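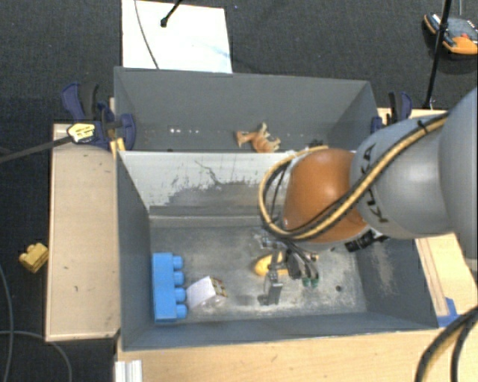 苏尔凯德尔(Surkeddale)潜水与观鲸协会
船宿行程工作会议记录

日期:2024年5月15日
地点:协会办公室二楼
主持:Valdis Butkienė
出席:Ziad Daher、Valdis Ramanauskas、Milagros Cabanatuan
请假:Siiri Liepiņa(书面意见已提前送达)
记录:Milagros Cabanatuan

一、确认上次会议记录

Ramanauskas指出上次记录第四项中Trunia号的停靠码头写错,应为北码头。更正后通过。

二、八月Akolgo礁行程

Daher报告船期。Trunia号八月航次已与船东Praltetti公司谈妥,全程八晚,乘客上限18人,不含船员和两名领队。合同草案收到,尚未签字。未定的条款有两处:一是因天气缩短行程时的退款办法,二是高氧气体是否包含在船费内。Praltetti口头答复说包含,但草案里没有写。

Butkienė认为口头答复不能作准,要求写入合同后再收会员订金。与会者同意。

Ramanauskas问夜潜安排。Daher说船方只肯在内湾锚地做夜潜,外礁一侧流急,小艇夜间接人有困难。去年有会员对此不满,这次应在报名说明里写清楚,免得上船之后再争。

Cabanatuan提出外礁潜点应设最低经验要求。讨论较长。Daher主张以潜水次数为准,Ramanauskas认为次数说明不了什么,有人潜了很多次,全是在同一个湖里。最后商定:报名者须持进阶证书,近一年内有海洋潜水记录,领队可在首日检查潜水后决定其能否去外礁。检查潜水不得免除,领队熟识的会员也一样。

决议:由Daher向Praltetti提出修改意见,收到书面修订稿后转发全体与会者。订金暂缓收取。

三、订金与付款方式

订金定为每人400欧元,余款在开航前付清。Liepiņa书面意见建议分三期收,理由是年轻会员一次拿不出余款。Butkienė表示分期会增加对账工作,去年为追两笔尾款来回写了很多邮件。折中办法是余款可分两次付,须在报名时申明,之后不再更改。

取消规定沿用旧例。有人顶替名额的,订金全退;没有人顶替的,订金不退。候补名单由Cabanatuan管理,按报名先后排列,室友偏好不影响先后次序。

决议:通过。

四、水面观鲸守则

Liepiņa起草的守则初稿已于会前发出。内容主要针对浮潜者与母鲸、幼鲸相遇时的做法:入水须听小艇领队口令,入水后集中漂浮,不潜下,不追赶,不从两头鲸之间穿过。鲸离开即算结束,上艇等候。

Ramanauskas建议把“保持适当距离”一句改掉,每个人理解的适当都不一样。他主张写明由领队判断,客人不得越过领队所在位置。与会者赞成。

Daher提到闪光灯和自拍杆的问题。初稿只禁止闪光灯,没有提自拍杆。会上认为加长杆伸向动物同样不妥,应一并写入。无人机不论由谁操作,全程禁飞,船方也有同样要求。

Cabanatuan问守则是否需要会员签字。Butkienė说要签,开航前由领队收齐。拒签者可以参加潜水,不参加水面观鲸,费用不减。

决议:由Liepiņa按以上意见修改,下次会议定稿。

五、器材

协会现有的出租浮力背心中,有几件充气阀漏气,已停止出借。Ramanauskas已联系维修店,店方要先看过实物才能报价。他本周内送去。若修理费接近新品价格,则不修,另行提出采购申请。

水面信号浮标须人手一只,自备或向协会借用。往年借出后常有不还的,这次借用要登记,下船时当场收回。

铅块由船方提供。Daher提醒习惯用铅袋的会员自己带空袋,船上只有铅块和腰带。

六、照片档案

协会收藏的尾鳍照片目前整理完192张,附有拍摄地点和日期。其余的尚在旧硬盘里,文件名混乱,有的只知道是哪条船,不知道是哪一天。Liepiņa书面表示愿意继续整理,希望有人帮忙核对早年的航海日志。Cabanatuan答应分担这部分。

Daher问照片能否用在宣传单上。Butkienė答:拍摄者同意的可以用,须署名;没有联系上拍摄者的一律不用。

七、行前说明会

说明会定在开航前举行,内容包括交通、行李、保险和小艇上下方法。往年讲保险的部分太长,改为发书面材料,现场只回答提问。潜水保险须覆盖减压舱治疗,没有保单者不得登船。Ramanauskas负责小艇部分,想借游泳馆演示从水中上艇的动作,场地尚未落实。

八、其他事项

Cabanatuan转达两名会员的询问:不潜水的家属能否随船。Daher说船方允许,但占用同样的名额,船费照付。会上同意接受,家属名额不另设上限。

Butkienė收到素食者关于上次伙食的意见,将一并转给Praltetti。

待办:
合同修改意见——Daher
守则修订稿——Liepiņa
背心送修及询价、游泳馆场地——Ramanauskas
候补名单、航海日志核对、报名说明文字——Cabanatuan
伙食意见转达——Butkienė

下次会议时间待合同修订稿收到后另行通知。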